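3.2 The snack corner

I should say up front that this was my favorite of the 3 corners we studied, so take my enthusiasm with a grain of salt! Lacey Sowerby and I wanted to know how people at a shared workspace in Closville treat the spots that belong to everyone (the corners with the snacks, basically), and whether the stuff there ever settles into a fixed place. 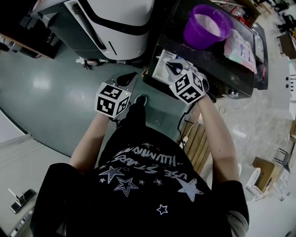
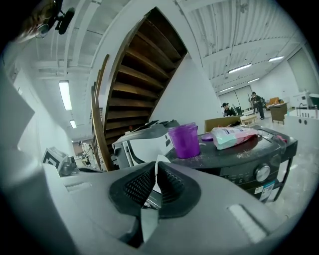
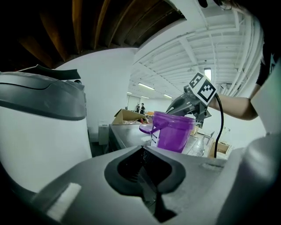 Figure 3. The shared corner at Closville, with something purple on the surface each time.

We talked to 20 regulars, mostly in August, mostly over coffee, and I asked every one of them the same thing: where does an open bag go when you're done with it? I loved the answers. Mekdes Gebremichael told me "wherever my hand was," and plenty of people said much the same in more words. Containers with lids did better, but only as long as the lid stayed close by. Once a lid wandered off, the container turned into a sort of open bowl and people treated it like one.

Crumbs were the touchy subject. Everybody had wiped the top at some point, and everybody felt they'd done it more than the others (me included, I work there too). Jamie Entwistle kept a wiping diary for us and gave up after 3 entries, so we dropped diaries from the method and went with short chats instead, as Pilkington did in the earlier kitchen study. I come back to the lid question in section 4, where the numbers are a bit better.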